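Helpers Wanted for Sorting and Packing Toys and Small Items, Tanui Room

We are looking for five people who like to work with their hands and who can stay patient with small things. The work is at Kosik, in the Tanui room on the second floor. It begins in October and it is part-time, mostly in the mornings.

What you will do: you take mixed items from one basket and put them in another one, in the order that is written on the day sheet. The items are simple, for example play food, small animals, foam cubes, bottles and rolls of tape. After every round the table must be made ready again for the next person. Kanini Owino will show you the work on your first Friday.

You do not need any diploma. You should be able to read a short list in English and to stand for two hours with one break. Experience in a shop, a kindergarten or a storeroom is welcome. 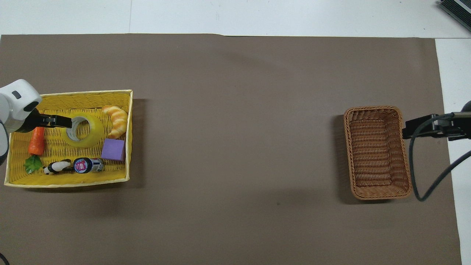
Please keep the brown paper flat on the table and tell us when it is torn, so we can change it. Bags and coats stay in the lockers outside. Tea is free, lunch is not included.

To apply, write a few lines about yourself to Chepkoech Khaemba and say which mornings are possible for you. Please put number 1269 in the subject of your message. We answer to everyone, also when the answer is no.

Recent openings
Evening receptionist, Dredcombe
Driver with own van, Clorkness
Assistant for the toy library, Kosik

Contact | © Kosik | Back to top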